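Candov Community Help > Collecting and Hobbies > Pins and Badges

How to store domed badges so the clear top does not get scratched?

Posted by Wulan Latuheru, 11/12/21

Hello all. I have 111 badges, almost all are the round type with a clear dome on top and glitter under it. Until April I kept them together in one metal box, and now many have fine lines on the dome. You see the lines only when the light comes from the side. The one I like most is the jumping boy in the red shirt, and I want to save at least this one.

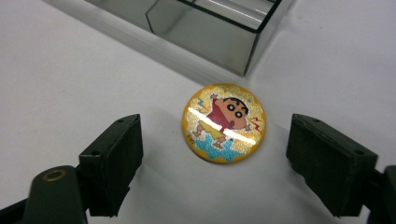

The boy badge, gold rim, next to the metal box.

My questions are two. Is a plastic box with compartments safe for them, or does the plastic also scratch? And can I polish the lines that are already there?

Chepkoech Masanja

Compartment box is fine, I use them for years. One badge in one compartment, never two. Put a piece of felt under each one. Don't buy the very cheap boxes, the lids open in the bag.

Izzati Jugah

I agree with the compartments, but please measure before you buy. The badge should lie flat and the closed lid must not touch the dome. With my first box the lid was pressing on the highest point, and after one summer on the shelf there was a dull spot on every badge.

How I fill the box: I lay a white sheet on the table, open the lid all the way back, and put the badges in one by one, starting with a front compartment. On white I can see small grit, and grit is what makes most of the scratches – more than the plastic itself. Wipe each compartment with a soft cloth first.
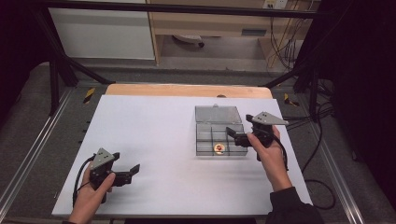 About polishing

I would not do it on a badge you love. I tried a plastic polish on a double one and the shine became cloudy in the middle. If you must try, take a badge you don't care for and rub very lightly, with no pressure from the nail.

Also keep the box away from the window. Mine stay in a drawer and the colors are still strong.

Wulan Latuheru

Thank you both. I will measure the height tonight and order the felt.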